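Nundirholm Visitor Trail: Progress Report to the Haltier Fund

Reporting period ending in March

Work on the Nundirholm trail remains on schedule. Signs are in place along the first 10 miles, from the harbor to the Musano overlook, and the printed route map has been delivered to 50 hotels and guesthouses. The remaining section, toward Sepp, will be marked before the summer season.

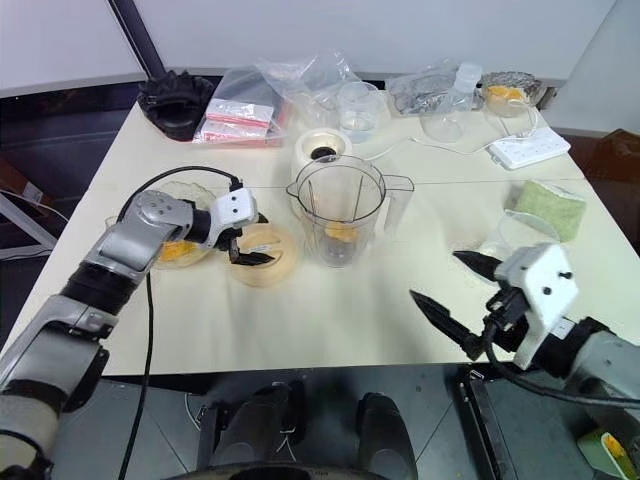
Kitchen items and a round beige blender lid on a cream tabletop.

Guided walks began this period and drew 400 visitors. Demand was strongest for the Wednesday departure, and a second guide has been assigned to it. Two items are behind plan: the parking area at Sepp, which awaits a county permit, and the Spanish edition of the map. Neither affects the approved budget. We request release of the next payment as set out in the grant agreement.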